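Can a Robot Do My Chores Yet? Your Questions, My Best Answers
Last updated June 5, 2019
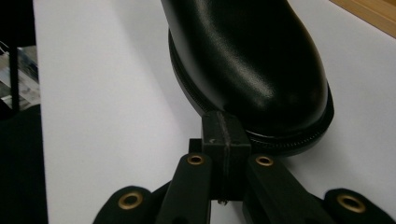

Dunstan Marner

I get a lot of mail about household robots, and most of it asks the same handful of things, so I finally put the answers on one page. I run a small shoe repair counter and I've been following this stuff as a hobby for years. I'm no engineer! If you are one and I've got something wrong, please write in and I'll fix it.

So can a robot shine my shoes?

Depends what you mean by shine. The spinning-brush kind you used to see in hotel hallways will buff a toe just fine, and has for decades. You do the work of sticking your foot in it, though. If you mean a machine that picks up a black dress shoe, wipes off the dirt, puts on a little polish and keeps the stuff out of the stitching along the welt, then no, I haven't found one I'd hand a customer's pair to.

Why is a shoe hard? It just sits there.

Ha, my brother-in-law asked me this too. A shoe is stiff at the toe and floppy at the ankle, it's curved everywhere, and a glossy one throws light back at you. Cameras don't love shine. Then there's pressure. I lean into the sole edge with a stiff brush and barely touch the toe cap, and I couldn't tell you how much I'm pushing in either spot. My hand knows. Getting that into a machine seems to be the slow part.

What about laundry?

Washing and drying, sure, we've had that licked since my grandmother's day. Folding is the holdout. I've watched a lot of folding videos and my advice is to look for the little note in the corner that tells you how much they've been sped up. One I saw ran at 30 times normal speed. For a towel!

Dishes?

Loading is the trouble, same as with my kids. A plate standing in a rack is pretty manageable. A greasy pan with a fork stuck to it under a bowl is another story.

Is there anything I can buy right now that works?

Floor vacuums. I have one and I'm fond of it, even though it eats shoelaces (occupational hazard around here). Robot mowers are decent if your yard is simple. Window cleaners are hit or miss, and mine was a miss.

Didn't you order one of those countertop arms?

I did, the Orunel, for 800 dollars. It holds things. It will hold a shoe at an angle while I work on it, and I use it for that more than I expected to. It came with a wiping routine that goes back and forth over a flat surface, and you already know how I feel about flat surfaces and shoes. I gave it 3 tries on an old pair of my own and went back to the rag.

And the Treltix subscription?

That's the add-on software, 49 dollars a year. I let mine run out in December and haven't missed it. If you've got a row of identical parts to move from one tray to another, you might feel differently.

Are factories further along than homes?

Way further, but on particular jobs. Gluing and roughing soles can be done by machine where the same shoe comes down the line all day long. Repair is the opposite, every pair on my counter is worn in its own way. I think the kitchen is more like my counter than like the factory.

When will I get a real one, then?

I quit guessing, I've been wrong too many times. I'd be thrilled with a machine that could do one boring thing well, like brushing the dust off a shoe before I get to it.

Should I wait to buy shoe trees until the robot comes?

Please don't. Cedar ones, today.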